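Cletside Guest House
Room safety checklist with comments, upper floor
Month of inspection: March
Start: 9:15 in the morning

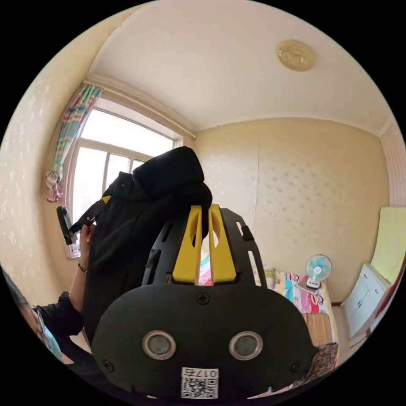 The list follows the same order as last time, so the two papers can be laid side by side. Marks are OK, FIX or WATCH. WATCH means it is allowed today, but I will look at it again at the next round.

1. Doors and way out

Room door opens fully: OK
Door closes by itself: FIX
Comment: In the Halow room the door stops a hand's width before the lock. I think the new carpet is too thick at this place. Please do not remove the closer. Cut the door a little at the bottom, or change the strip.

Corridor free of objects: FIX
Comment: Two folded cots and a vacuum cleaner were standing beside the linen closet. The free width was less than the 90 cm we agreed. The cots must go down to the storage on the ground floor, also in high season.

Exit sign lit: OK

2. Smoke alarms

Alarm present in each bedroom: OK
Test button gives sound: WATCH
Comment: All of them sounded, but the one in the Sunuseck room was weaker than the others. The battery was changed at once. If it is weak again, the whole alarm should be replaced.
Alarm free of paint and dust: OK

3. Beds and bedding

Bed frame stable: OK
Slats whole and in place: FIX
Comment: Jaramillo room, single bed by the wall. One slat is cracked near the middle. A guest can still sleep there, but a child who jumps can go through. I took this bed out of use until the new slat comes.

Bunk ladder fixed: OK
Guard rail on upper bunk, both sides: OK
Space between heater and bedding: WATCH
Comment: The bedspreads hang down long on the heater side. Please fold them under the mattress when the bed is made. I wrote this also in the last report.

Mattress label readable: OK
Highest weight for upper bunk shown: FIX
Comment: The sticker says 80 kg but it is almost rubbed away. Order a new one and put it on the ladder side, where people see it before they climb.

4. Electricity

Sockets firm in the wall: OK
Bedside lamps, cord without damage: FIX
Comment: Halow room, left lamp. The cord is pinched behind the bed leg and the outer cover is open. The lamp is unplugged and I put it in the office.
Extension cords: WATCH
Comment: One cord was used for a lamp and a phone charger together. It is not too much load, but it was lying under the rug. Cords must not go under rugs.

5. Windows

Opening limiter works: OK
Blind cord out of reach of children: FIX
Comment: In the Sunuseck room the cleat is missing, and the cord hangs freely beside the bed. This is the most serious point on the paper for me. Until the cleat is mounted, the room should not be given to families with small children.

Height of the hook for the curtain pole, 186 cm: OK

6. Bathroom

Non-slip mat: OK
Hot water at the tap: OK
Comment: I let it run for 6 minutes before I measured. It stayed under our limit.
Grab bar firm: OK

To do first
Blind cord, Sunuseck room
Lamp cord, Halow room
Door closer, Halow room
Bed slat, Jaramillo room

The other points can wait until the regular repair day, but please write the date beside each one when it is finished, and leave this paper in the blue folder in the office.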